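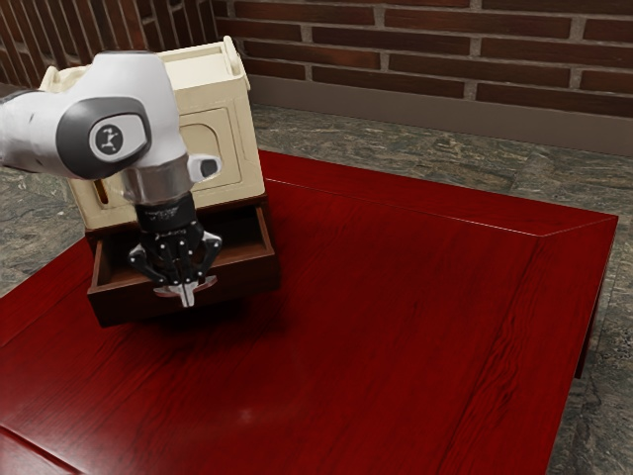
A simulated arm at the open drawer of a cabinet, from the Skillby drawer set. Render: Grelham

Grelham opens its drawer recordings, more to come in September

Small robotics outfit puts out the first part of its simulated teaching set. Drawers only for now. Doors and lids later in the year, if the money holds

Grelham has released the first batch of recordings from Skillby, its project to teach robot arms simple household jobs by showing them how a person would do it. The files went up on 5th May, a little after noon, and the download page was down again before two. It is back now. Slow, but back.

The first batch holds 200 recordings of one job: open the drawer of a small cabinet that stands on a table. All of it made in simulation, all of it steered by people. An operator sits at a desk with a hand controller, moves the arm on screen, and the software writes down every joint position along with what the virtual cameras see. Then the room is reset, the cabinet gets a new spot on the table, and off they go again.

"People ask why drawers," said Gilang Nair, who runs the project. "Try it with a controller. You come in a bit high and you miss the front. You come in a bit low and you are pushing on the table. It is a small job with a lot of ways to get it wrong, and we wanted those in the data too."

The failed tries are in a folder of their own. That was argued over for weeks, according to Nair. One side of the team wanted only clean runs in the release, the other wanted everything. In the end both went in, marked so users can leave out what they dont want.

Three operators, one chair

The recordings were made by 3 operators taking turns at a single station. Wulan Purba did the largest share. She came to the job from dental work, where she made crowns, and had never steered a robot before.

"First week my runs were awful," Purba said. "Jerky, lots of stopping. You look at the arm and not at the drawer. After a while you stop looking at the arm." Her early runs are in the set as well. She asked for them to be taken out and lost that one.

A single run takes around 20 seconds once the operator has the hang of it. Longer at the start. Resets are automatic, and breaks are fixed, after a stretch last year when everybody came down with sore thumbs. The controller has been swapped since, for a lighter one from Ngau.

Each run gets checked by a second person before it counts. Ikhsan Rahman has done most of the checking. What he looks for: did the drawer open far enough, did the fingers pass through anything solid, did the operator wait too long before the first move. Long waits are the worst, he said, as a learning system copies them happily and then just sits there.

"You get an arm that thinks about it," said Rahman. "Looks very wise. Does nothing."

Why not a real cabinet

Grelham does own real arms, and earlier work at the firm was all done on hardware. Real cabinets wear out, though. Runners bend, fronts come loose, and each reset means somebody getting up to push the drawer shut. In simulation the drawer is new every time.

The catch is well known in the field. What works on screen often goes wrong on the bench, where drawers stick and light comes in through the window. Skillby tries to get ahead of that by changing the look of things between recordings. Floor, walls, table top and cabinet all come out of a library, and the friction in the drawer is shifted up and down within limits. The operators are not told which setting they have got. Some drawers open at a touch, some need a proper pull, and you find out with the arm already there.

Danang Krishnan, who built the rooms, said the brick walls gave him the most trouble. Not the look of them, the loading time. "I had one wall that took longer to load than the rest of the room put together. It's fixed. It is a smaller picture of a wall now."

How well a system trained on the batch does with a real drawer is still open. Grelham gave no numbers for that and said it would rather wait until outside groups have had a go. One of them is Leltico, a maker of kitchen fittings, which had early access and is testing on its own units. Teguh Nair of Leltico (no relation to Gilang) would only say that the work is going on and that they have asked for deeper drawers.

What is in the download

Each recording comes with the joint positions, the state of the gripper, the views from the virtual cameras and a one line instruction in plain English. The instructions were written by the operators themselves, so they vary. "Open the drawer" is the most common. "Pull the drawer out towards you" turns up a lot and has already led to a question on the project's message board, about who "you" is meant to be. Rahman answered that one: the arm. The wording stays.

There are 31 room settings in this batch. The plan was for more, but a fault in the lighting made several of them come out almost black and they were dropped just before release. Krishnan is redoing those for the next round.

Research use is free. Firms that want to build the recordings into a product need to write in first, terms depend on size. The tool used for recording is not part of the release, though Gilang Nair said a cut down version may follow when somebody has the time to write the manual.

Next batch

Cabinet doors are up next, then lids. Recording on the doors has begun and the plan is to publish in September. Doors are harder to record than drawers, Purba said. The hand has to travel in a curve and the controller does not like curves. She has been practicing on the lunch breaks.

Grelham is also looking for two more operators for the autumn, part time, at its own office. No robot experience needed. Applicants get a short trial at the station, with the drawer job, and the trial runs will not be published unless the person agrees to it.

Update: an earlier version of this item said the failed tries were a separate download. They are in the same file, in their own folder.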